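We use cookies to remember your login and count visits. By continuing to use this forum you accept our cookie policy. Accept | Manage settings

Workcell rules for bimanual tabletop setups: what do you enforce?

mshetty
July 12, 2025
I'm rewriting the bench rules for our two-arm cells. The old document grew to a length where new operators sign it and never open it again. I want one page. So far I have:

- Workspace boundary marked or written down for each arm, plus the shared zone in the middle.
- Objects staged from a written list before each session, and the list saved with the session log.
- Only one arm in the shared zone unless the task needs both.
- Stop button tested at the start of every shift by pressing it, with the result written down.
- Speed limit in force whenever a person is within reach.

What would you add or cut?

zlata_d
Cables. It's missing from most of these lists and it causes more of our lost sessions than anything else. Our rule is that each gripper cable gets checked through the full wrist range before the first run, with the arm moved slowly by hand. If it touches an object at any pose you plan to use, move the object or reroute the cable.

heikki_l
I would cut the one-arm rule. We had it at Kinnunen for a year. Operators waited for one arm to clear before moving the other, and the recordings were full of pauses. A minimum gap between the grippers, enforced in software, does the same job. We use 50 mm.

mshetty
A software gap only knows about the arm model. It doesn't know about brackets somebody bolted on in April and never added to the collision file. That was our problem.

heikki_l
Then the rule you need is that no hardware change goes live until the collision file is updated. I would put that first on the page.

kkartha
Agree with Heikki on the collision file, but I'd keep a version of the one-arm rule for new people. At Cornmont an operator works one arm at a time for the first 2 weeks, then gets signed off for both. Experienced operators are held to the gap only.

On staging, I'd separate the objects needed for the task from the ones that are there for variety. Our list has a column for each. Eyeglasses, plates, cups and thin flat items all behave differently under a parallel gripper, and the person setting the force limit has to know which of them will be picked up.
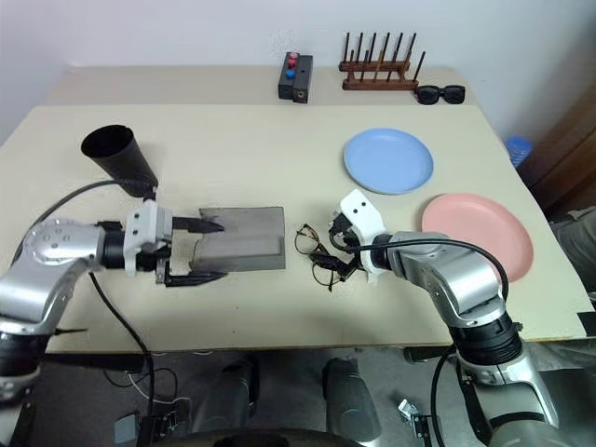
For anything with lenses or thin frames we set the force limit low and raise it in small steps until the grasp holds. The value goes in the log next to the object name. If the value is missing, the session doesn't get used. People complained for a while and then it became habit.

zlata_d
Do you redo that when the finger pads change?

kkartha
Yes. New fingers or new pads means every fragile item gets a new value. It takes a morning.

vasanthi_a
I review logs, so this is from the other end. We went through 3,291 sessions last winter and the most common fault was a staging list that didn't match the table. Usually it had been copied from the day before. I would require the list to be typed fresh each time, or at least have a second person initial it.

heikki_l
Typing it fresh will give you spelling errors and five names for the same plate. Use a pick list.

vasanthi_a
A pick list is fine if it starts blank. Ours came up already filled in with the last session, and people clicked through it.

mshetty
Good point, ours does that too. I'll ask for it to be changed.

Does anyone have a rule for the floor? Our safety person wants everything cleared under the table, including the spare cable.

zlata_d
Anything a foot can catch gets tied up or taken out. I'd make it part of the shift check along with the stop button so it has a name next to it.

kkartha
Same. I don't think it needs its own section.

mshetty
Revised order is collision file, stop button and floor, cables, staging list from a blank form, force values for fragile items, then the gap rule with the two-week restriction for new operators. Heikki, I'm keeping the restriction. I'll post the page when it's been through review.

heikki_l
Fine by me, as long as somebody is responsible for signing people off. Ours stayed restricted for months after they were ready.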